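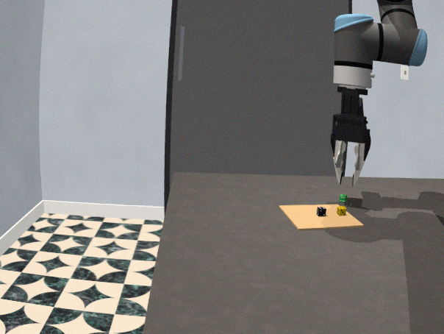 My talk with Gil-soo Son for the English radio hour is online since last night. It is 574 in their list, so please scroll a little. We spoke for one hour, and I was so nervous that I forgot the name of my own street. At one point Gil-soo asked how I pick which reader letters to answer. I said it is like three dice on a table, green, black and yellow, and I take the color I like that day. He laughed, but it is almost true.

Many of you asked if there is a transcript. Not yet. Su-bin Jeon is typing the Korean parts and I will check the English ones. My accent makes this slow work — sorry, Su-bin.

Topics we covered: why overseas Koreans still write letters to a small newsletter, the Enoton book fair in August, and my mother's opinion about Postum (she drinks it, I don't).

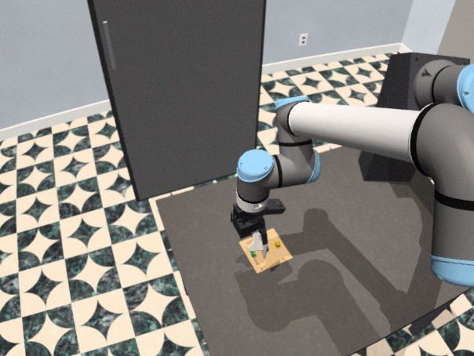
Green on the left, yellow on the right.

One correction. On air I said that the newsletter has 1000 readers in Busan. I mixed two lists. The 1000 is everybody, in all countries. Glenys Sedgwick wrote to me four minutes after the broadcast to tell me this.
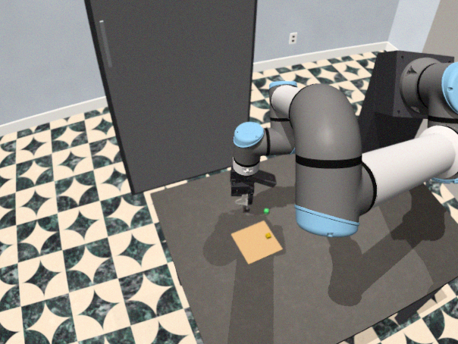 The next guest on the program is Saeed Dehghan, who teaches Korean to adults and learned it himself only after he was 40. Please listen also to him. He told me he is afraid of the silence after a difficult question. My advice was to keep reaching, slowly, like the big arm over that table, until the right word is under your hand. It helped me with two questions, and with the third one I just said "pass".

Replies are open until tomorrow evening. If you write in Korean I will answer in Korean.

Filed under: Korea in English / Radio & TV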